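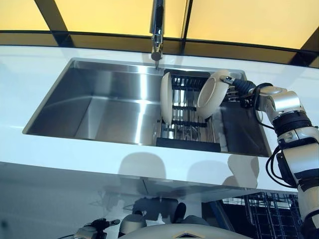

Gripper keeps losing plates at the rack – change the fingers or the controller settings?

Adwoa Alhassan
I am comparing two grippers for a plate task. The arm takes a plate by the rim and lowers it into a slot of a drying rack standing in a sink. The first gripper is a Skakard with hard fingers, the second is a Latudum with softer pads. Over 96 trials with each, the Skakard is better at holding the plate but it often pushes the rim against the rack and the arm stops with a force error. The Latudum almost never stops, but the plate turns in the fingers before it reaches the slot. I use the same closing force for both, 40 N, and the same arm speed. The wrist camera loses the edge of the plate when it is close to the steel. Which one would you continue with, and what should I change first?

Junar
I would continue with the Skakard. A plate which turns in the fingers is difficult to correct, but a force error you can treat in the controller. Please make the arm soft in the vertical direction only, for the last part of the movement, and leave the other directions stiff. Also, the same closing force for both grippers is not a fair comparison in my opinion. Soft pads need their own value, so I would repeat the Latudum trials before you write it off.
For the camera, fix the exposure by hand. Automatic exposure is very bad with shiny sinks – mine was changing each time the arm moved.

marchetti_fan
Buy a Marchetti, I had no problems with it. Never tried plates though.

tom545
Did you check where on the rim you grip? If it is far to one side the weight of the plate will turn it, whatever pads you have. I moved my grip point nearer to the top and it was nearly solved. I don't know about the force error, sorry.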